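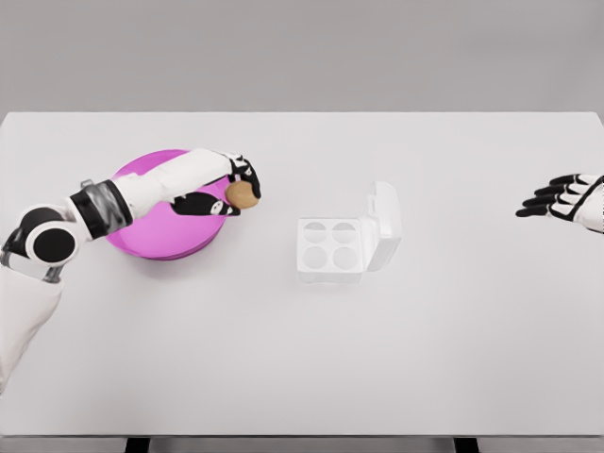
A brown egg held in a robotic hand over a white tabletop.

Arnusard Street

Arnusard Street is the main shopping and eating street of Sketberg, and if you only have one afternoon in the city I'd spend it here. It runs downhill from the old customs hall to the ferry landing, and locals just call it "the Arnu." I've been keeping up this entry for a while now, so forgive me if I get a little carried away in places (I do love this street!).

Name and early years

The street began as a cart track for salt traders, and on the oldest city maps it's marked only as Lower Road. The present name comes from the Arnusard family, who owned most of the warehouses on the east side and rented them out to rope makers, coopers and at least one very unpopular candle factory. When the harbor moved downriver the warehouses emptied out, and for a long stretch the place was pretty sleepy. My aunt remembers buying bicycle parts there and not much else.

Things picked up when the tram line was extended to the ferry landing. Cafes came first, then tailors, then the Desjardins department store, which took over a whole block and put in the curved glass front that ends up on all the postcards. The store closed years ago, but everyone still says "meet me at Desjardins," and the name is still set into the pavement in green tile.

Layout

The upper end is the dressy part, with jewelers, a couple of hotels and the kind of shoe store where they offer you water. Past the Kernis Arcade it loosens up and you get bookshops, noodle counters, secondhand records and a really good hardware store. The arcade itself is a covered passage with 9 bays, each one originally let to a different trade, and you can still make out some of the carved signs over the doors if you look up. The bottom stretch is closed to cars from the arcade to the water.

Trams 2 and 9 both stop at the top of the hill. I'd take the 2, it's slower but it goes past the river.

Lantern Night

The big date on the calendar is 21st June, when the shops stay open late and 1,000 paper lanterns are strung between the upper floors. The custom was started by Yusri Halim, a tailor with a shop in the arcade, who hung a few outside his own window one summer and talked his neighbors into joining in. Hotels fill up early for this one, so book by March if you want a room facing the street.

Eating

Breakfast is the thing to get here. Look for the counters near the landing that sell rice porridge with ginger and fried shallots, or the flat sesame bread folded over soft cheese. A bowl of porridge was 3,000 in local money on my last visit, and they'll top it up if you ask nicely. The upper cafes are prettier but you pay for the chairs.

See also: Kernis Arcade; Sketberg ferry landing; Trams in Sketberg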